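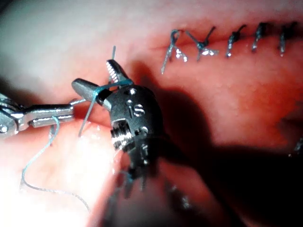 Siddale Stitch Set: README

30 September 2019 | by the Stindden docs desk
Filed under: Datasets > Suturing > Interrupted stitches

Siddale is a set of labeled stills of interrupted stitches on practice surfaces. It covers the thread, the knots, the cut ends and the line of the wound. Version 2 replaces the February release. If you still have the old label file, delete it, as the stitch numbers have changed.

What is in it

The set holds 3008 stills and 3647 knot labels. A knot gets a new label in every still where it can be made out, so the label count is not a count of separate knots. The held-out part is 1132 stills. Six pads were used, and each pad is either all in the held-out part or all in the main part.

Folders:

stills/ - the pictures, grouped by pad
labels/ - one text file per still
notes/ - remarks on single pads, mostly about thread color and glare

How stitches are numbered

Numbering starts at the end of the cut where stitching began and goes up toward the open end. Loose thread is labeled "strand" until it is tied and cut. After that the parts left outside the knot are labeled "tail". A needle gets its own label whether it is held or lying on the surface. 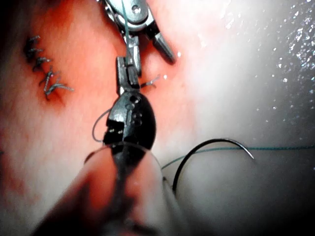
Stitches closing a cut, with the curved needle lying on the surface at lower right.

Thread color is the color as it looks in the still. The same thread can look teal in one still and gray in another, depending on the light, and we did not correct for this. Tied knots are often much darker than the free strand next to them. Please don't use the color field to sort by thread type.

Pads with more than one cut

Some pads have several cuts side by side, and each cut has its own letter in the label file.
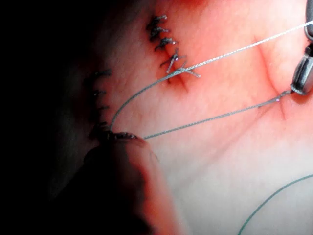
Each cut also has a state field: "untouched", "partly closed" or "closed". The state goes by what can be seen in that still and nothing else. A cut with no completed stitches is marked "untouched" even when strands lie over it, as with the one on the right. The middle cut there is "partly closed", going by the thin red line that runs on past its lowest knot. Where a cut runs into shadow, like the one on the left, we label only the knots that can be told apart and set the "hidden" flag to yes.

Known problems

- Short tails against dark knots are easy to miss. Two label passes were made and they still disagree in places.
- Glare on the surface sometimes hides the edge of a cut. The Ita pad is the worst for this.
- On the Hauser pad the stitches sit close together and tails from one knot cross the next. Check the notes before using tail lengths.
- Tail length is in pixels only - there is no scale in the stills.

Use

The labels record position and state. They carry no score for knot quality or spacing and should not be used to grade anyone's stitching. The surfaces are for practice, so the set is not a guide to closing real wounds.

Send label fixes with the still number and stitch number. Fixes go into the next version.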